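Wastcombe Household Board > Cleaning and Laundry > Small brushes, big opinions

Thread started by sinkside_sal
132 replies, 1,186 views

sinkside_sal
I have now thrown out my third little round scrub brush since October and I'd like to know what I'm doing wrong. It's the kind you hold straight up and down, handle in the fist, bristles on the business end. I use it on pans, the drain strainer and the track of the sliding window (not in that order). After a few weeks the bristles lie down flat and refuse to get up. I sympathize, but I paid for it.

Is there a brand that lasts, or do I accept that I rent these things?

grout_expectations
You're using one brush for pans and a window track. I'm going to go sit down for a minute.

sinkside_sal
I rinse it.

grout_expectations
I'm sure the window track feels much better about it.

z.baran
I sold housewares for 523 weeks, which is how I counted them, and most dead brushes come down to two things. People store them bristles down in a wet cup, and people lean on them. The tips do the work. If you press until the whole head splays out sideways, you're cleaning with the sides of the bristles, and the sides don't clean anything. Press half as hard, go around twice as many times, and hang it up after.

Zbigniew Baran, retired, still right

panhandler7
Disagree on pressure. I've got cast iron with history on it and no amount of gentle circling is going to change its mind. I press like I mean it and buy a new brush when it quits. I get the Renano ones, stiff bristle, plain handle. They go three months with me and I am not a kind person to brushes.

z.baran
For cast iron use chainmail or coarse salt. You're asking a brush to be a chisel.

panhandler7
And yet breakfast gets made.

mopsandrobbers
Can we talk about handles? Everybody goes on about bristles and the handle is where I give up. I had an Ovivo with a fat rubber grip and the rubber got slimy in the seam by the second week. You couldn't get in there to clean it without a smaller brush, and I could see where that was heading. Now I only buy hard plastic in one piece. Ridges are fine if they're shallow and rounded, because you can wipe them out with a thumb.
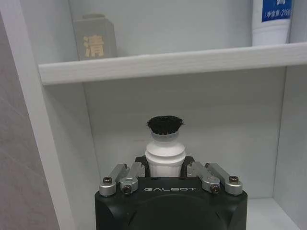 The other thing with a turned handle is that it gets wider toward the bottom, so a soapy hand has something to stop against. Straight handles shoot out of my grip and go behind the stove, where I now have a collection. And go for black bristles if you're at all sensitive about stains. White ones look like a crime after one pot of turmeric rice. Same brush, same dirt, better morale.

grout_expectations
Black bristles hide the dirt. That isn't morale, that's denial. I want to see exactly how filthy my brush is so I can feel bad and wash it.

mopsandrobbers
I have other things to feel bad about.

lint_eastwood
Nobody's mentioned the spot where the bristles go into the handle. Gunk collects down there first and it stays damp the longest. I do mine on Saturdays, or whatever day I remember, which averages out to twice a season. Old toothbrush, dish soap, hot water, work it in around the base, rinse, shake it outside so you don't redecorate the kitchen.

sinkside_sal
So I need a brush to clean the brush.

lint_eastwood
Yes. Welcome.

tilda_p
I run mine through the dishwasher, top rack, and have for years. My Czarnecka has been through it more times than I'd care to admit and it's fine apart from a slight lean to the left.

z.baran
Heated dry is what gave it the lean. Take it out before the drying cycle and hang it.

tilda_p
I've gotten used to the lean. It gets into the corners of the loaf pan.

panhandler7
First useful thing anyone has said in this thread.

sinkside_sal
OK, here's where I am. Two brushes, one for dishes and one for everything I'm not supposed to mention. Hard plastic handles, no rubber. Hooks over the sink. I'll try pressing less, although I scrub when I'm annoyed and pressing less kind of defeats the purpose.

grout_expectations
Label them.

sinkside_sal
I'm an adult with two brushes – I think I can keep them straight.

grout_expectations
Different colors, then. Please. I've eaten at your house.

z.baran
A band of tape on the handle of the dirty one. Wrap it low, so your fingers find it before the brush finds a plate.

lint_eastwood
Which tape? Electrical goes gummy when it's wet all the time. I had to take some off with cooking oil last winter and then I had an oily brush.

panhandler7
Just cut a notch in it.

mopsandrobbers
A notch! Where the gunk can live! Did you read one word of what I wrote?

Page 1 of 7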